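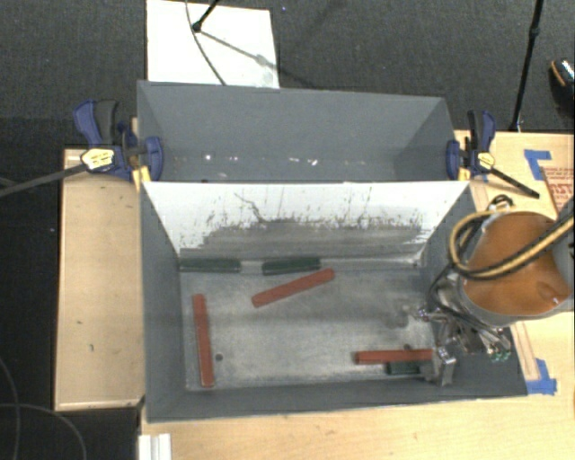
Red bars and green blocks in the front half of a divided bin, with the gripper at the right.

Stop Averaging the Corners Away

February 1, 2022

Most papers on robot picking report one number. It is the share of attempts in which the robot got hold of a piece and put it where it was supposed to go. The number sits in the abstract, it goes into the comparison table, and the next group tries to beat it. I have reported my share of these numbers. I now think we should stop leading with them, at least for work done in bins, and I want to use a result from our own group to say why.

The project is called Nellow. It is a grasping study in the Van Dusen building, and the setup is about as plain as these things get. There is one arm, one gripper, and one bin with a wall down the middle. The robot moves pieces from one compartment to the other, and when the first side is empty it turns around and moves them back. The pieces are simple bars and blocks. The grasp planner is Flekine, which we have been developing for a while and which takes a depth picture of the bin and scores places to put the fingers.

The back-and-forth design is the part people usually like. A robot that refills its own test can run for hours without a person tipping the parts out again. We got 995 attempts out of the run I am writing about, and very little of that took anyone's time. I still think it is a good way to collect data. It has a side effect, though, that we did not think about enough when we set it up.

When a person resets a bin, they dump the parts in the middle. The pieces land in a heap with open space around it, and the robot picks from the outside of the heap inward. When a robot resets a bin by dropping pieces one at a time over a wall, they bounce and slide, and some of them end up against the sides. A block that has come to rest in a corner is a different problem from a block lying in the open. One of its faces is covered by the wall, sometimes two are, and the finger that needs to go there has nowhere to go. The gripper is also wider than its fingers, and the bin walls slope, so the housing can touch the rim before the fingertips get low enough.

Of the 995 attempts, 253 failed. If you do the division you get a success rate of a little under three quarters, and for some months that was the only thing we said about the run. We said it in a group meeting and in a poster. People asked the questions they always ask, such as what sensor we used and whether we had tried a suction cup. One visitor from Triladis, the company that supplied our gripper, asked how many of the failures were the same block.

We could not answer, and it was the right question. The log kept the attempt number, the score the planner gave, and whether the pick worked. It did not keep which piece the robot went for or where in the bin that piece was lying. We had the depth pictures, so one of us went back through them and marked each failure by hand as open floor, along a wall, or in a corner. It was slow work and I would not wish it on anybody.

Most of the failures were along a wall or in a corner. That part did not surprise anyone. The part that changed my mind was how they were grouped. They came in long runs. The robot would clear the open floor with hardly a miss, and then it would try the same cornered block again and again, with almost the same grasp each time, until a small bump shifted the block or our retry limit ended the round. Then the open floor again, then another long run of misses.

So our success rate was a mix of two very different things. On open floor the planner was close to solved, at least for shapes this easy. In the corners it had more or less no plan. The average of those two told you mostly how often a block happened to land in a corner and how long we allowed the robot to keep trying before we called the round over. Set the retry limit lower and our number goes up. Make the bin larger and it goes up again. Neither change makes the robot any better at picking.

I do not think we were unusual in this. Read the methods section of almost any bin paper and look for the retry limit. Sometimes it is there, and often it is missing. Look for what happens to the last piece. A fair number of studies end a round when a certain share of the pieces is gone, and the share is chosen so that the leftovers, which are the hard ones, never get attempted. I understand why. A stuck robot wastes an afternoon. But the stuck robot is the result. A person who wants to use this in a warehouse does not care much that the easy parts come out easily. They want to know if somebody will have to walk over and reach in.

There are fair arguments on the other side, and I have heard them from people in my own hallway.

The first is that a single number lets groups compare. I agree that this is worth something. But two success rates measured in different bins, with different walls and different rules for giving up, do not compare just because they are both percentages. We put them in the same column and they look like they do. I would take three honest rows over one column like that.

The second is that corners are a hardware problem. Use thinner fingers, or a suction cup, and they go away. There is something to this as well. A slim finger can get behind a block that ours cannot. But new hardware moves the hard place somewhere else. A cup that works well on a clean flat face will do worse on a narrow edge, and a thin finger bends. Whatever gripper you pick, there will be a part of the bin where it does badly, and a paper ought to say where that is.

The third argument is that a planner should be judged on the grasps it proposes, and that repeated tries on one block are a matter for some other layer of the system. I used to hold this view. What I notice now is that the other layer is almost never described. In our case it was a short loop I wrote in an hour. It took the top grasp, tried it, took a new picture, and took the top grasp again. The picture had hardly changed, so neither did the grasp. We were testing Flekine and my loop together and calling the total Flekine.

Once we knew this, the first fix was cheap. We told the loop to remember failed grasps and to lower the score of anything close to them. After 2 misses in the same place the robot is now allowed to push. It closes the fingers, comes down beside the block, and drags it along the wall toward the open floor. The push is clumsy and it does not always work. I am not going to give a new success rate for it here, partly because we are still running it, and partly because that would be a strange way to end this particular essay.

What I would ask for is modest. I think a bin picking paper should report four things next to its success rate, and none of them takes new equipment.

It should say where the pieces were when the picks failed, even if the sorting is as rough as ours: open floor, wall, corner. It should give the retry limit and what happened when the limit was reached. It should say how the bin was filled at the start of each round, because a heap poured by hand and a spread left by a robot are different tests. And it should give the longest run of failures in a row. That last one is a single whole number, it can be read straight off the log, and I think it tells a possible user more than any average.

Logs should also keep the target. This is a small thing and I am a little embarrassed to write it down. If the robot picks a point in the depth picture, save the point. We save it now. It costs nothing, and it would have spared a colleague many hours of clicking through old pictures.

Some people will say this makes results look worse. For a time it will. Our poster would have been less pleasant to stand beside if it had said the robot is nearly always right in the middle of the bin and nearly always wrong in the corner. It would also have started better conversations. The one useful comment we got all day came from someone who guessed at the pattern without being told about it.

We have a longer write-up planned for April, with the failures split out by position and the log format attached. The original three-quarters figure will be in it, in the second table, with the retry limit printed in the same row.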